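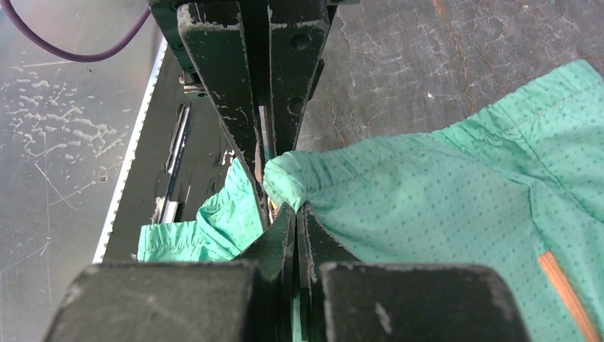 Can a machine fold my laundry now, or should I wait?

Posted in Home and Workshop Help, Mon 1 May

sorden_lena
Hello everyone. I have a small rental business in Dorville, four apartments, and I do all the washing by myself. In one busy week I fold 96 pieces, and my hands are not young anymore. My nephew showed me videos where a robot takes a shirt from a pile and makes a nice square. He says that next year I can buy such a thing. I am not so sure. Does somebody here have real experience? I mean clothes and bed sheets, with elastic also, not only flat towels. And if folding is not possible yet, which part of the work is possible?
Thank you in advance, and excuse my English.

Jovero
I work with grippers in a repair and sewing shop, so I can answer for the handling part. The picture at the top of the page is the kind of work I mean: light green printed fabric with an elastic waistband, and the fingers holding a small pinch of it. To close the fingers on cloth is the easy part. Before this, the machine must decide where to pinch, and this is where most of the time goes.

A towel has four corners and the machine can search for them. A garment with elastic has no good corners. The waistband pulls the cloth together in small folds, and when you lift it, the shape is different from what the camera saw one second before. Thin shiny fabric is also difficult for us, it slides out or two layers come up together.

My numbers from January, so you can compare. For hand towels, laid one by one on the table, our setup needed 11 tries to get a stack of 7 good ones. For shorts with elastic I stopped writing it down. A person was standing next to it the whole time.

So for your apartments I would say this:
Flat towels, all the same size: possible, but slow, and the price is for a factory.
Pillowcases: sometimes.
Fitted sheets: no.
Clothes from a mixed pile: no, not without somebody watching.

If you want to save your hands today, look at a used flatwork ironer for the sheets. It is an old kind of machine and you still feed it by hand, but the sheet comes out smooth and the last folds go fast. Please check the electrical connection before you pay, many of them need a stronger line than a normal apartment has.

lindsay_road
just buy wrinkle free sheets and put them in the closet not folded. guests dont look

Dorville Wash & Mend
I agree with most of what Jovero wrote, only I am a little more positive about towels. We tried a folding machine where you clip each piece at the front by hand. It did the folding well enough, but the clipping took me almost the same time as folding, and anything with a zipper or thick trim we kept away from it. We gave it back after the trial.

For a small place like yours I would change the table first. Raise it until your elbows are comfortable, and sort by size before you begin. My shoulders were much better after this, and it cost me four wooden blocks.

sorden_lena
Thank you to all. I will wait with the robot and ask for the price of a used ironer. The table I can raise this evening.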